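Thirumalai Shetty
Small thread from the teardown bench, for everyone who keeps asking whether the robots took my job yet

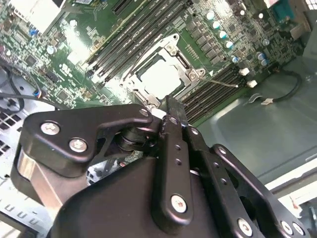 Fedent, back shop. March

1/ So my bench got an arm. It does sockets and memory on the old desktops that come in for parts, and I do everything before and after. Four of us used to sit in this row pulling boards. Still four of us, just not in a row anymore.

2/ If you've never done this work: the processor socket is where you lose your afternoon. Lever, load plate, lift straight up, don't breathe. Do 80 of those in a shift and your thumb knows about it at dinner. I wore a brace for most of last year.

3/ The brace is in a drawer now. That part I'm purely happy about!

4/ What I do instead is get the case open and flat, get the cables out of its way, and decide if a board is worth the arm's time at all. Way more deciding than before. I used to just pull everything and let the test room at Vullier sort it out.

5/ Joseph trained me on the software (hi Joseph, I know you read these). It took me 5 shifts before I stopped hovering over the stop button. He says I still hover. I say somebody should.

6/ Stuff I don't love: you wait. The arm has its own pace and you can't hurry it by being annoyed. When I had a bad board I'd work faster on the next one to catch up, and that whole trick is gone. My numbers are kind of its numbers now, and we're still arguing with the front office over how that goes on a review.

7/ Also it's quieter and we talk less. We used to yell across the row about weird stuff we found in cases. Now I'm walking back and forth between 2 stations and I eat lunch when the batch says so. We asked for lunch back at a set time and we got it, starting next batch. Small win, I'll take it.

8/ Trustent sent us more than 700 desktops and the first pallets are already by the door. Ask me again when we're through those, I might be a lot crankier.

9/ And for my cousin who asked: no, I did not name it. The night crew did and I'm not posting what they picked.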